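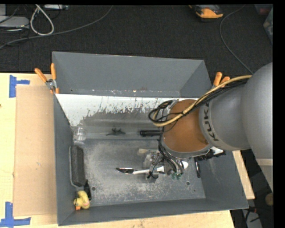

**What to do with a scuffed old metal bin (and how do I stop everything sliding about in it)?**

posted in Kitchen & Household › Storage, on Thursday evening

**moppetshelf**

Hello all, long-time reader, first proper post. I've got one of those big open grey metal bins with the sloping sides and I want to use it for the odds and ends that never have a home, mainly the long white-handled thing with the pointed dark end, my little brush with the pale bristles, and whatever else gets dumped on the table of an evening.

I love the bin. It's a good size, you can see everything in it at a glance and it doesn't mind being knocked. But the floor is scratched to bits, dull grey with light specks all over it, and there's a bright white band just under the back wall that goes all ragged along its bottom edge. I don't know if that's paint, or limescale, or something that's been stuck there and half come off. I'd quite like it gone, but I don't want to end up with an even worse patch!

Then there are two little round holes in the floor, one near each bottom corner. Leave them? Plug them? I'm a bit worried about crumbs and grit going through on to the table, which is pale wood and shows everything.

Third thing (sorry, this is getting long) – everything just lies flat on the bottom. The brush ends up right alongside the pointy one and I can't see that doing either of them any good. Is there a cheap way of dividing it up that I can lift out and wash? I don't own a drill and I'm not going to own a drill.

I did ring Trerner's in town and they quoted me 25 quid for a fitted insert, which seems mad for something I'd be cutting up vegetables next to.

---

**greyhen_celtemville**

Ooh, I have a very similar bin (bought at the Celtemville market, I think it came out of a bakery) and I've been through all this.

White stuff first. Find out what it is before you scrub. Put a bit of kitchen roll soaked in warm white vinegar on one small bit at the end of the band and leave it while you have a cup of tea. If it fizzes or goes soft and chalky it's limescale, so carry on in the same way and rinse it well. If nothing happens at all it's probably paint or old adhesive, and vinegar won't shift that however long you wait. Don't leave vinegar on for hours if you don't know what metal you've got. I dulled a patch on mine that way and it's never come back.

For old glue, try a smear of cooking oil overnight, then a plastic scraper (an old store card is perfect) and then washing-up liquid to get the oil off. If it's paint I would leave it alone. Once you start you'll have to do the lot, and you don't know what's in old paint, so please don't go sanding it in the kitchen.

The scratches are there for good. I tried a cream cleaner on mine and all I did was add new ones. I put a mat in and stopped looking at them!

Holes – leave them open! It means you can rinse the whole thing in the sink and it drains itself. If you put a mat over the top the crumbs don't get through anyway. I cut mine from a roll of the Flevis ribbed drawer liner, kitchen scissors, took me 7 minutes including looking for the scissors. Cut it slightly small so it doesn't ride up where the sides slope.

---

**pan_rack_400**

agree about the mat. for dividers just use loaf tins. two of them end to end, brush in one, anything sharp in the other, lift out, dishwasher, done

25 for an insert is robbery

---

**teatowel21**

Loaf tins are a good idea but do measure first, the long one might not fit. Sloping sides fool you as well, there's less room at the bottom than you'd think from looking at the top. I wasted money on a wooden cutlery tray that way and it sat halfway up like a shelf.

If the long one is sharp, put a cover on the end whatever you do about dividers. A slit length of hosepipe works, or there are clip-on ones from Kļaviņa which come in a few lengths. I'd stand the brush up in a mug, bristles upwards, somewhere else altogether. Lying flat they go splayed on one side and you never get the shape back. If it's one you use with food it needs to dry properly too.

And put felt pads under the bin before you slide it across that table. I have a line on mine from doing exactly that in September and I still turn the fruit bowl to cover it.

---

**moppetshelf**

Thank you all so much! Vinegar test done on the left-hand end – no fizz, nothing, so I'm calling it paint and leaving it be. Mat ordered. Going to have a rummage for loaf tins at the weekend, and I'll take the tape measure with me.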